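Visit report: the Flirnel two-arm bench at Solitz
Written up by Nusrat Matubbar

Nestor Ignacio and I went to the Solitz open day on 21 March 2026 to see the two-arm bench they sell under the Flirnel name. Our packing room puts up mixed fruit and vegetable baskets for offices, and the slow part is still placing the loose produce by hand. Afroza Wanigasekara had read the Flirnel brochure and wanted someone to see the thing work before we spent any more time on it. These are my notes, with Nestor's added where he saw something I missed.

Registration was at the side entrance, past the loading dock. Parking is tight and we left the van on the street. Coffee was available until ten, and after that the visitors were split into two groups. We were in the second, led by Tahsin Sikder, who handles sales and also does a fair amount of the setup work at customer sites.

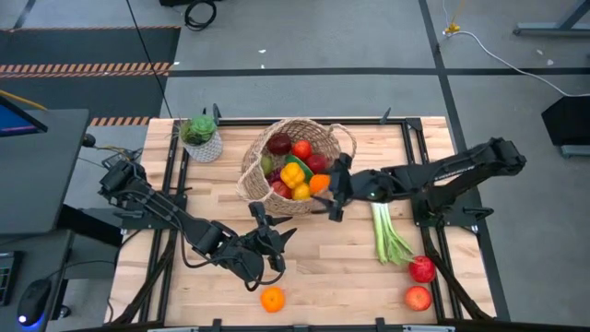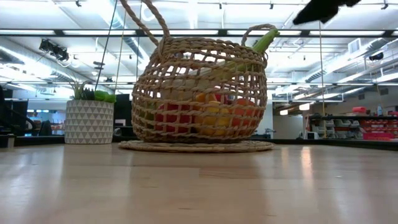
Produce basket job at the Flirnel bench.

Tahsin began with what comes in the package. The price covers the bench, both arms, the grippers, the cameras, a control computer and the software license for the first year. Training is two days at their site or one at yours. Baskets, trays and fixtures are left to the customer. They don't sell a conveyor and have no plans to, though he said a customer called Uddin had put one in on their own and was happy with it.

The bench is taught by demonstration. An operator guides the arms through the job a number of times, the recordings go to the control computer, and the software builds a routine from them. For a basket job like ours Solitz recommends 149 recordings as a starting set. Tahsin said the count goes up if the produce changes a lot in size, and that a customer doing only apples and lemons would need fewer. A full set takes most of a working day. Nestor asked whether our own packers could do the recording, and the answer was yes, after the training.

Camera resolution is 1080 on all views. I asked if a better camera would help with darker produce such as eggplant or plums. Nuwan Abeysekara, who works on the software side and had joined us by then, said lighting matters more than resolution for that, and that they ask customers to send pictures of the room before they quote. Our packing room has one window on the long wall and gets strong sun in the afternoon. He suggested a blind.

We spent a while on the grippers. They come with the standard fingers, and there is a softer set sold separately. My main worry is bruising. Tomatoes and ripe pears come back to us as complaints, and apples do too when they are dropped even a short way. Nuwan said the closing force can be set for each item in the routine, but someone has to set it, and the default is on the firm side. He offered to run a trial with our own fruit if we ship or bring a case. I think we should take him up on that before anything else. He also said plainly that leafy items are harder than round ones — the leaves catch on the basket rim — and that he would keep celery and herbs on the hand station at first.

Nestor's notes on floor space: the bench itself would fit where the old labeling table stands, but the control desk has to go beside it, and there needs to be a marked area around the arms. Cables would have to be covered or run overhead in our room, as the carts go through there all day. He also asked about washing down. The arms can't be hosed. The tabletop can be wiped with the cleaner we already use, and Tahsin will send the list of approved products.

On service, there are two plans. The basic plan is phone and remote support during office hours. The fuller plan, which they call Flokodton, adds a loaner arm if one fails and costs 279 a month. Without a loaner, a repair takes almost 2 weeks including shipping, and that would be a problem for us in the holiday season. If we buy, I would budget for Flokodton from the start. The contract is yearly and I didn't get a clear answer on what happens to the price after the first year. Tahsin said he would put it in writing.

Speed was the other point. The bench is slower than one of our experienced packers, and Solitz doesn't claim otherwise. Their case is that it can keep going through breaks and after the shift. That only works for us if the baskets are staged ahead of time, so somebody still has to load and clear. Nestor thinks one person could look after the bench and the ribbon station together. I'm less sure and would want to try it.

Still open: the softer fingers (price and delivery), the renewal price, the cleaner list, and a date for the trial. Solitz has trial slots in June. Afroza has the brochure and the sample contract, and I have Nuwan's contact details if anyone wants to send him questions about specific produce.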